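Grallus — planning and perception for taking PCs apart (and putting bits back)

Hello! This is the README for the Grallus recordings and the small pile of tools that go with them. I look after the planner, Sulastri Nugroho looks after perception, and Zoltán Medve wrote most of the playback tool, so grumble at the right person please. 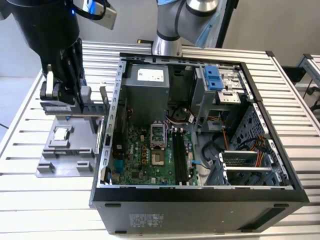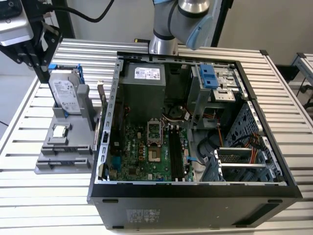
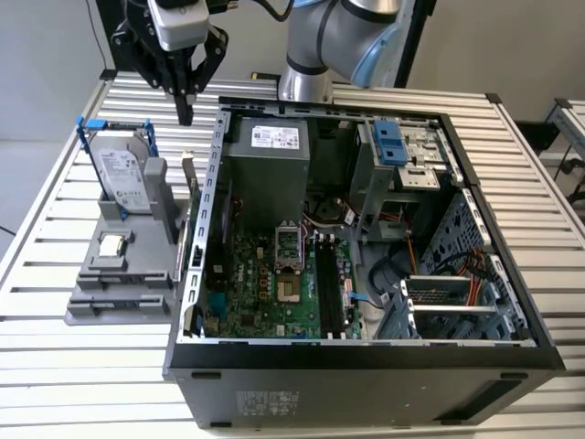
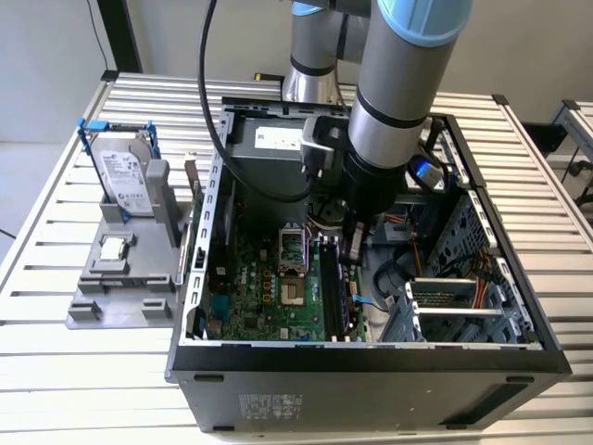

The tower on its side with the cover off and the CPU socket open, and the grey printed fixture to its left.

What's in the download

There are 1885 episodes, of which 251 are held back for testing (please don't train on those, I'll be sad). Each one has the fixed camera video, joint states for the arms, gripper commands and the planner's log. The logs are plain text — very wordy plain text, sorry — and you can grep them for "replan" to find the interesting moments.

Getting going

Unpack everything into one folder, run check_files first, then play_episode with an episode number. If the checker complains about missing calibration, copy the calib folder up one level. I keep meaning to fix that!

How the planner sees things

Perception gives it a pose for the case and another for the fixture, and every target hangs off one of those two. Parts get a slot name in the fixture, so "cpu" and "drive" are places as well as things, and yes, that confused Jenő Magyar for a whole afternoon. Paths are checked against a simple box model of the case. Cables aren't in that model at all, so we keep a fat margin over the wiring and move slowly there.

Known problems

Shiny metal upsets the pose estimate, the CPU lid most of all. Episode 1150 has a clock jump halfway through, so skip it if you care about timing. Version 4 of the log format renamed "grasp" to "grip", and the old reader will quietly give you empty lists — use the new one.

Asking for help

Open an issue with the episode number and the last bit of the log. Gladys Cáceres sorts them in the mornings and passes the planner ones on to me.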